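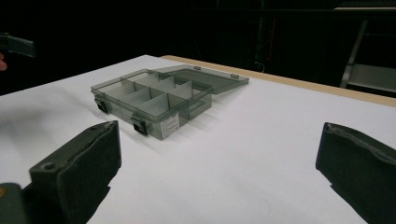 Marit Halvend
Product Documentation Editor, Skuritholm Controlled Environments

Biron Pass-Through Cabinets

Biron pass-through cabinets allow parts, tools and supplies to move between a clean room and an adjoining area with no need for personnel to enter or leave. Each cabinet is installed in a wall opening and has one door on each side. An interlock prevents both doors from being opened at the same time.

The range is offered in nine standard sizes. All models are available in powder-coated steel, Type 304 stainless steel or white polypropylene. Custom sizes may be ordered for existing wall openings.

Construction

Cabinet bodies are fully welded, with coved interior corners for ease of cleaning. Doors are fitted with tempered glass windows and continuous silicone gaskets. Hinges may be specified on the left or the right and must be stated for each side at the time of order. A stainless steel trim flange is supplied for both faces of the wall.

Model BR-122
Interior width: 997 mm
Interlock: mechanical or electronic
Mounting: wall or floor
Shelf: one, removable, perforated
Door seal: silicone, replaceable
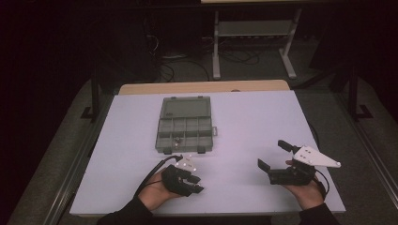 Items placed in a pass-through cabinet should be wiped down before the outer door is opened and set on the shelf with space between them. Loose hardware should not be placed directly on a perforated shelf. Small parts should be sorted into a rigid plastic organizer with separate compartments, of the same general kind as the gray box on the tabletop, and the organizer should be wiped on all outside surfaces before transfer. Cardboard and untreated wood are not permitted in the cabinet under any cleanroom classification. Users should follow the written transfer procedure of their own facility where it is stricter than this guidance.

Interlock Options

The mechanical interlock requires no power and is recommended for most general applications. Opening one door moves a steel bar that holds the other door closed.

The electronic interlock uses magnetic locks and an indicator light on each side. A green light shows that the door may be opened. A red light shows that the opposite door is open or that a purge cycle is in progress. The Drasier control module, sold separately, adds an adjustable delay 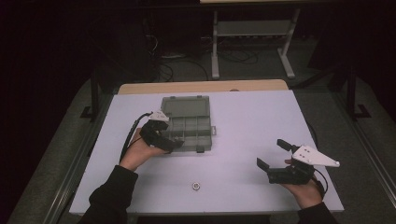 between the closing of one door and the release of the other. The delay is set at the factory to 106 seconds and may be changed by authorized maintenance staff. In the event of a power failure, both doors are released unless the fail-secure option has been ordered.

Cleaning and Care

Interior surfaces may be cleaned with isopropyl alcohol or a neutral detergent. Chlorine-based products should not be used on stainless steel models. Gaskets should be inspected monthly and replaced if they are cracked or flattened.

Ordering

Orders must state the model, material, wall thickness, hinge side and interlock type. Installation drawings are provided with each quotation. Replacement gaskets, shelves and trim flanges are stocked by Soltani Parts Supply and may be ordered by model number.

Page revised Wed 24 June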